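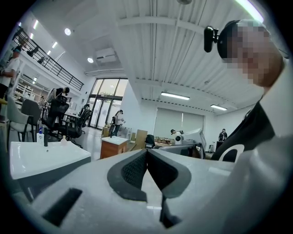 July 13, 2021

Second week in the Gramotside building and I still don't know where to put my desk. I have moved it twice and I am thinking about a third time. The trouble is the light. At Stollberg we had low ceilings and a window by every desk, and you could tell what time it was without checking. The new place is one big open room with a high white ceiling, and it is bright all the way across. The long tube lights hang over the floor, there are round downlights set in near the air conditioner, and there is a row of small rectangular ones curving along above the mezzanine. With all of them on I get a pale stripe across my monitor wherever I sit. I turned the screen toward the wall before lunch and the stripe moved to the other side.

After lunch I tried a different way of going about it. I took the chair without the desk and sat in several spots with the laptop on my knees, five minutes or so in each. The best one was close to the mezzanine, on the side away from the stairs. The worst was right under the tube light, which is where I had been sitting since we moved in. I had picked that spot for the outlet. I have an extension cord in the car and will bring it in tomorrow.

The air conditioning is the other thing. It is a white box up on the ceiling and it is fine if you are across the room from it. If you are under it you need a sweater by ten in the morning. I left mine on the hook at home again. The remote is supposed to be in the drawer by the front door but the drawer had only batteries, a tape measure and the manual for a dishwasher we don't have. I put a note on the drawer asking for the remote back. By four the note had a second note stuck to it asking for the tape measure, which was still in the drawer.

Unpacking went slowly. I did 3 boxes, all from the old supply closet. One was entirely binders. The old lease papers went on the shelf, the rest went into recycling, and I kept the empty binders because we always run out of them in October when the yearly reports get printed. The second box was cables and I put the lid back on. The third had the mugs, wrapped in newspaper, and one handle had come off the big green one. I have glue for it somewhere. The glue is probably in a box too.

Nedelcu came with the shelving in the morning, earlier than they had said. It was two brackets short. They left the boards leaning by the kitchen counter and said the brackets would come with the next delivery, and they knocked the delivery fee off without my asking. The invoice came to $369. I wrote the number on the folder and put the folder in my bag so it doesn't end up in a box. The boards are a darker color than I remember from the catalog. I think they will look all right once they are up and have things on them.

Measured the wall for them while I was at it. There is room for all the shelves in one run if the printer table goes to the other side of the door. Moving the printer means moving the water cooler, and the cooler was filled yesterday and is too heavy to shift, so that waits until the bottle is low. I drew the wall on the back of an envelope with the measurements. The envelope is taped inside the supply cabinet.

Had a call with Prenenmont about the lease on the upstairs part. We can use the mezzanine for desks if we want, no extra charge until the end of the year, but nothing heavy against the railing. I asked what counts as heavy and was told file cabinets. So the file cabinets stay down on the main floor. I went up after the call and stood there a while. It is warmer than downstairs, and the noise comes up more clearly than I expected. I could hear someone stirring coffee. I would not want to take phone calls up there, but it would do for reading or for the big table if we can get it up the stairs. I measured the stairs. The table will go if the legs come off. I don't know where the wrench is for the legs.

The railing is black and everything else up that way is white or close to it, so it is the first thing your eye goes to when you come in. I thought at first I disliked it. Today I didn't mind it. Plants could go on the floor behind it, the trailing kind, and hang down between the bars. They would have to be something that can live on electric light. I will ask at the garden store on the way home one of these evenings. I am not going to buy anything until the shelves are up.

Sound is something I should write down while I still notice it. The ceiling has ridges in it, white panels with a beam running across and some thin pipes, and I had assumed all that would break up the noise. It doesn't do much. A chair rolling at one end is loud at the other. At Stollberg there was carpet. I priced a rug over lunch, the flat kind, and the one I liked was 100 dollars more than the plain one for what looked like the same rug with a border. I saved the plain one. If the rug helps we can get another for the kitchen side.

Swept in the late afternoon. Sawdust from the shelf boards, bits of packing tape, a lot of the little foam pieces. They stick to the broom and then to the dustpan and then to your sleeve. I vacuumed after and that got most of them. The vacuum cord reaches as far as the beam and then you have to find another outlet. I should make a list of the outlets. I started one on the envelope but ran out of envelope.

Moved the desk before leaving. It is now over by the mezzanine with the screen facing away from the tube lights, and the stripe is gone, or it was at half past five with the door shut. I will see how it is in the morning. The drawer unit is still in the old spot because it was late and it is full of paper. My chair squeaks on this floor and did not at Stollberg. I turned it over and tightened the one screw I could reach, and it squeaks a little less.

Tried the switches on the way out. They are not labeled and I got it wrong the first couple of times - the one nearest the door is the kitchen, which makes no sense to me. I put masking tape under the ones I was sure of and wrote on it with marker. Two are still blank. One of them doesn't seem to do anything.

Home by seven. Leftover rice and an egg. For tomorrow: extension cord, sweater, glue, call Nedelcu about the brackets, ask again about the remote. Also bring the good scissors, as the pair at work won't cut tape.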